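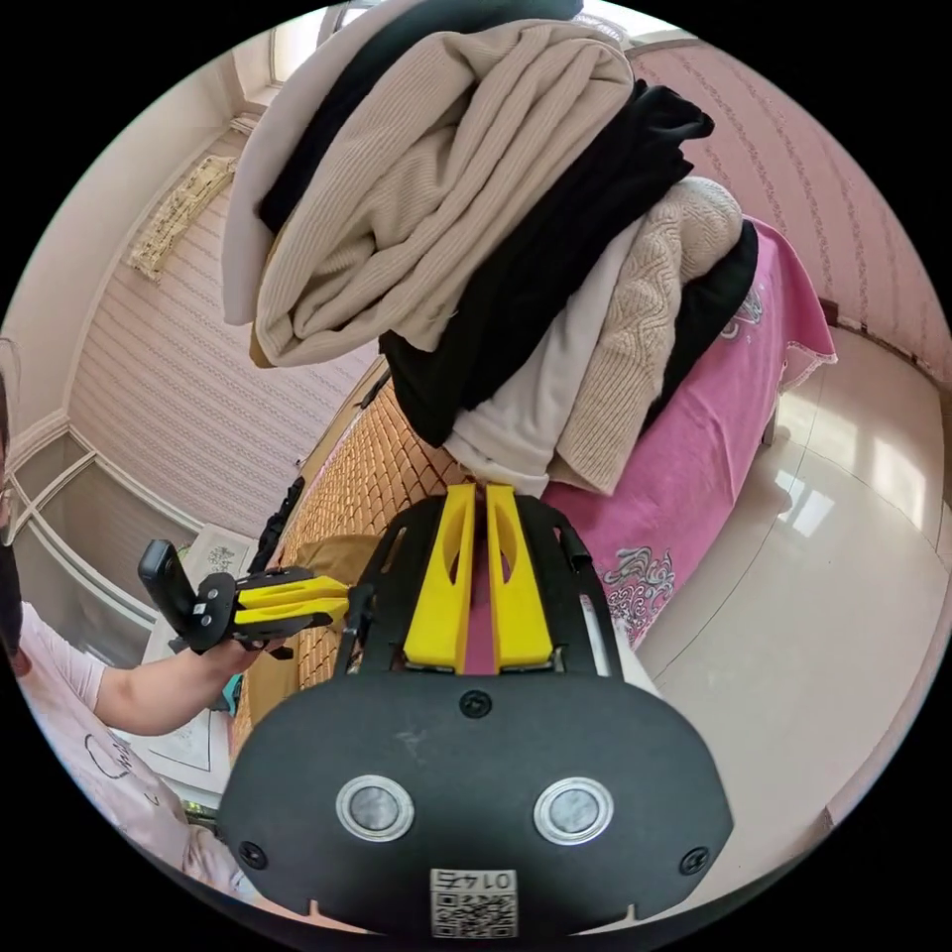 ### 4.2 Open-day demonstration at Driltley

The garment-handling task was shown to visitors during the July open day at the Driltley house, in a bedroom kept in ordinary domestic use. Operators worked with hand-held grippers from the Juleck set, and handled clothes on a bed covered by a tiled mat. Each session was limited to 19 minutes – long enough for visitors to follow several garments, but too short for operator fatigue to become a factor. Up to 147 visitors attended. Their remarks were noted on paper and are treated separately in Section 6. 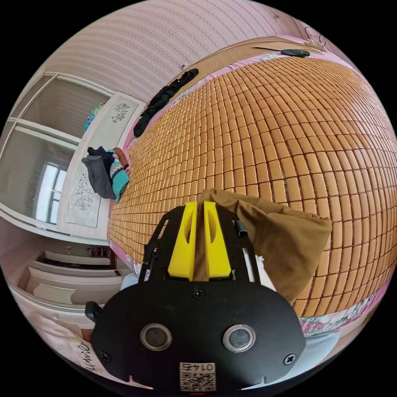 **Figure 2.** Gripper fingers at a brown garment on the mat, Driltley open day.

The protocol was that used at Tindley, with one change. Operators were free to choose the point of first contact, whereas at Tindley it had been fixed at the collar or waistband. Creased garments were not smoothed beforehand. 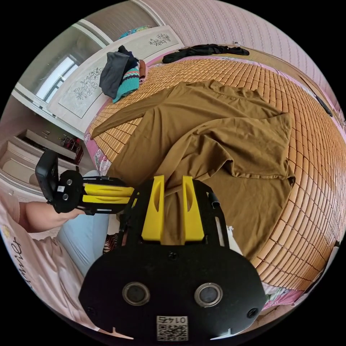
The freer choice of contact point makes direct comparison with the Tindley recordings difficult, and the two sets are kept apart in what follows. The Driltley set holds 562 segments after trimming. Segments in which an operator paused to answer a visitor were marked by hand and left out of the timing results – they remain in the Rizzi archive under a separate label.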